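Fetesgate Workshop, Room 18
Bench and small parts inspection, September
Checked by: Bimla Mathur
Passed to: Jonas Gasser

Mark each line OK, FIX or N/A. Put comments under the line they belong to. Anything marked FIX stays on the sheet until it has been signed off.

FLOOR AND ACCESS

1. Walkway clear from the door to the sink: OK

2. Floor dry and swept: FIX
Swept, but there were offcuts of wire under the radiator. They go in the metal waste, as before.

3. Fire exit unlocked, sign lit: OK

4. Extinguisher in place, tag in date: OK
The bracket is a bit loose. Reported to Kulkarni, who have the contract for the wall fittings.

5. Stools pushed in at the end of the session: FIX
Two left by the door on Sunday. Second sheet in a row with this on it.

TABLES

6. Tables level, no rocking: OK
The folded card under the far one has been replaced with a proper foot.

7. Tops wiped down before parts come out: OK
Please use the Graliline wipes and leave the spray alone. The spray leaves a film on the white tops and small caps slide on it.

8. Cables kept off the walking side: FIX
Loose cables hanging toward the floor need to be tied up short. A foot will find them sooner or later. Ties are in the second drawer and should be trimmed flush, with no sharp ends.

9. No food or drink on the tables: OK

SMALL PARTS

10. Storage bins in good condition, no cracks or split corners: OK
One blue bin taken out of use last time. The rest were flexed by hand and are fine.

11. Parts sorted before they go back in the bin: FIX
Yellow caps and green caps are still being put away together. If you are in the middle of a job it can wait, but it has to be done before the lid goes on.
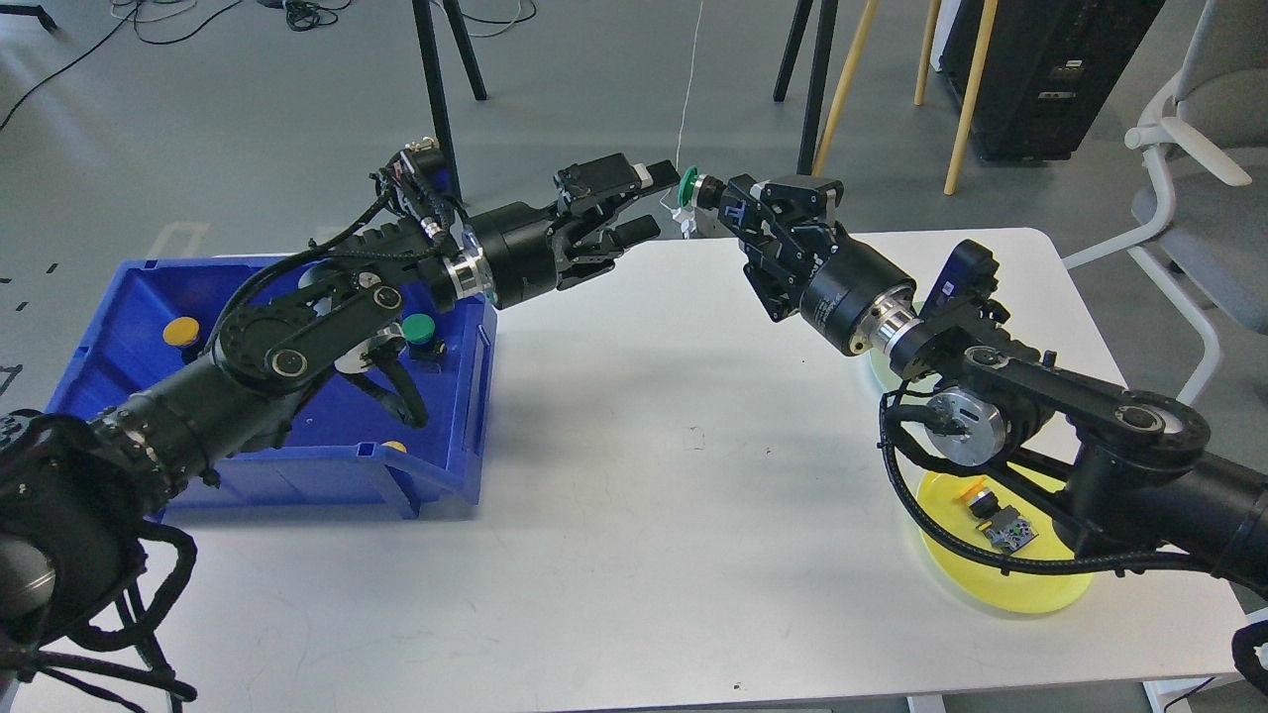 Jonas asked whether we should buy divided trays. I would leave it for now. Drakik quoted 342 for the set and we have 324 left in the room budget, and the dividers are too shallow for anything mounted on a base.

12. Plates used for holding parts are free of chips: OK
The round plates are light and shift if they are knocked, so keep them well in from the edge.

13. Circuit modules kept apart from loose metal: OK
A module may sit on a plate while work is going on. It goes back in its bag afterward, and the bag gets closed.

14. String, thread and tape ends cleared away: FIX
Short tangles of white string are turning up again. Cut them off and bin them. String that hangs down over a table should be tied back when the job does not need it.

15. Parts count sheet filled in: FIX
The sheet says 100 caps. It was last signed before the summer and I would not rely on it. Jonas to recount.

HAND SAFETY AND LIGHTING

16. Hands kept clear while anything on the table is moving: OK
Reminder given at the start of the session. Long sleeves rolled, lanyards off.

17. Stop button tested: OK
Tested twice. The label is wearing off and will need a new one before winter.

18. Ceiling lights all working: FIX
The tube nearest the window flickers. Spare is on the top shelf in the store. Use the step ladder for it and keep off the stools.

ITEMS CARRIED FORWARD

Lines 5, 8 and 14 to be closed by Jonas before the next check. Line 15 to be closed once the recount is in the folder. Line 18 is mine.

B. Mathur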